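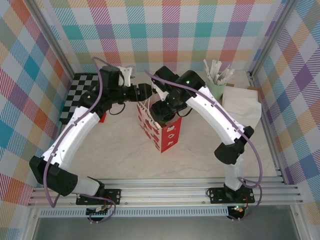

Flellell Football Forum > Tactics and Training > Throw-ins in the final third: are we wasting them?

keeper_drop
Posted 20th April

Starting a separate thread so the match thread can stay on the refereeing. I rewatched Saturday's game against Clavell and logged every throw-in we took in their third. There were 11. We kept the ball for longer than five seconds on two of them. The rest went straight down the line to a marked forward with his back to goal, and he either lost the header or gave away a foul.

The setup was the same each time. Full back takes it, near-side winger comes short and drags his marker into the space, striker stands on the touchline side of the center back. There is no movement on the inside and no one behind the thrower for the return. Clavell's back line didn't have to turn once.

Suggestion: drop the holding midfielder five yards infield of the thrower and have the winger start high and stay high. That gives one safe pass and one decoy.

low_block_larry
I don't agree with five seconds as the cutoff. If the throw goes down the line and we win the second ball in seven seconds, your method scores that as a failure. What you want is who has possession at ten seconds and where on the field it is.

keeper_drop
Fair. I went back through with a ten-second window. It moves from two to four. Still poor.

halfspace_hal
The holding midfielder can't drop in that close with our current shape. If he is five yards from the thrower and the ball is lost, the center of the field has one player in it. Clavell's goal in the first half came from exactly that kind of gap, though it followed a corner and had nothing to do with a throw.

The better option is the near-side center back stepping up to the thrower's level. He is doing nothing else in that phase. Purnero did it all last season and their far-side full back tucked in to cover.

low_block_larry
Purnero also had two center backs who could recover over 40 yards. We don't. Put ours level with the ball and one clearance over the top is a footrace we lose.

wingback_wes
Question on the long throw. Mazandarani has the distance to reach the penalty spot and we used it in October, then it disappeared. Was it dropped or is he carrying something? A long throw pins two or three defenders in the six-yard box, which fixes the problem with the short one, as they can't press the receiver and guard the near post with the same players.

jnikzad
Jamshid Nikzad here, I help with the under-16s so take this as secondhand. As far as I know it was dropped. The flat long throw was getting headed clear at the near post and the clearance was landing at the feet of their midfield with seven of ours ahead of the ball. The numbers were bad. Nothing to do with fitness.

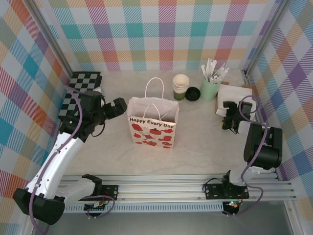

What we coach at under-16 is the order of decisions. First look is infield and backward. Second look is to feet with a set-back. Down the line is the last resort and the thrower has to call it before he releases, so the second-ball players can get moving. The part that takes the longest to teach is the receiver's first step. He goes away from the ball, stops, and comes back. Most players come straight toward the thrower and bring a defender with them.

wingback_wes
Thanks. The set-back to the thrower is the one I never see from the first team. He throws it and stands on the line watching.

halfspace_hal
That is also why the offside point gets wasted. You can't be offside directly from a throw-in, so a winger can stand behind the back line as long as he likes. If the thrower finds him, he is in. Once a teammate touches it on, the normal rule applies again, and I think that is where ours get confused and drift back onside too early.

low_block_larry
They drift back because the ball never gets there. A throw over a set back line needs a flat trajectory and 25 yards. One player in the squad has that.

keeper_drop
Then he takes them on both sides. It costs time crossing the field but we aren't taking them quickly now.

low_block_larry
And he vacates left back every time we win a throw on the right. No.

keeper_drop
You could say the same about center backs going up for corners, and no one objects to that.

low_block_larry
Corners give you a cross from a dead ball with a foot. The return is higher so the risk is worth more. A throw from 25 yards out is a slow, loopy ball that a keeper can come and claim.

terrace_stat
I have throw-in data for the season if anyone wants it. It covers the home games, 100 throws in the final third, all coded by zone and direction. Going infield keeps possession far more often than going down the line. The caveat is that teams only leave the infield pass open when they aren't pressing, so part of that gap is the opponent and part is the choice. I haven't found a clean way to separate them.

halfspace_hal
Can you split it by whether the ball was thrown within five seconds of going out? Quick ones should be against an unset defense.

terrace_stat
I didn't record the time out of play. I can add it, but it means going through all the video again. Next week at the earliest.

keeper_drop
Please do. I'll send you my sheet from the Clavell game so that one doesn't need redoing. Columns are minute, side, thrower, direction, and possession at five and ten seconds.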